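Wrist cam fixed (mostly), notes before I forget

May 20, 2026

Quick one, lunch is 14 minutes from over. Spent the whole morning on the Kuo cell and want this written down somewhere that isn't the back of a shipping label.

For anyone new: the Kuo is the simulated kitchen arm. Single arm, two-finger gripper, camera on the wrist. Cheuk-hei Hsu built the first version last August and I inherited it along with a folder of settings called "final_new_use_this". There were two of those.

Symptom: after the Gonimus update the arm started stopping short on every reach toward the microwave. Not by a lot. Enough that the grasp closed on air and the run timed out at step 300. Counter objects, fine. Anything up high, miss.

First guess was the gripper. Wrong. Swapped the finger model back to the old one, same miss. Put it back.

Second guess, joint limits. Also wrong, and that one ate an hour. Pin-yu Chow had already checked them on Monday and told me so, in writing, in the channel I have muted. Sorry Pin-yu.

Real cause: the wrist camera mount. The update reset its offset to the default, so the planner thought the camera sat further forward than it does. Everything it saw was being placed in teh wrong spot.

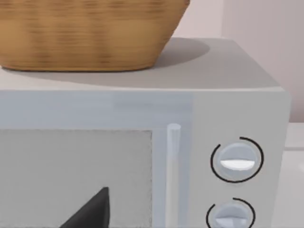
So, the fix. Order matters here, I did it backwards the first time.

Stop the cell. Really stop it, pausing keeps the old transform in memory.
Open the mount file and put the saved offset back in. Ours is in the Porkurine folder, under wrist.
Delete the cached calibration. It does not rebuild by itself, whatever the readme says.
Start it again and send the arm home before anything else.
Run the reach check on the counter first, then the high spots.

If you skip the cache step you get a cell that works until the next restart and then goes back to missing. Ask me how I know. Actually Vibeke Ásgeirsdóttir found that one, she had the same thing on the drawer setup and lost most of a day to it.

Ran 175 reach checks after. Clean on the counter. Up high there were still a few late closes, all of them with the wrist tilted way down, so I think there's some angle error left in the mount as well as the offset. Havent touched it yet. Rotation values in that file are in radians and the comment next to them says degrees. Changed the comment.

Also while I was in there:

Lighting seed was fixed at 444 for no reason I can find. Left it alone, So-ying Tam may be using it for her comparisions.

Contact friction on the fingers is set in two places. The second one wins. Moved them together so the next person only has to look once.

Log folder was nearly full. Cleared the old timeouts, kept the good runs.

Still to do: tilt error, then a proper before and after on the high reaches, then lock the mount file so an update can't quietly stomp on it again. Bevan Sutcliffe says Prarkarer does this with a checksum at startup and refuses to run if the file changed. Kind of want that. Kind of dread the day it refuses to run during a demo.

Ok, back to it. If your cell starts missing high after the update, look at the mount before you look at anything else. Comments are open if you've had the tilt thing too, I'll check tonight.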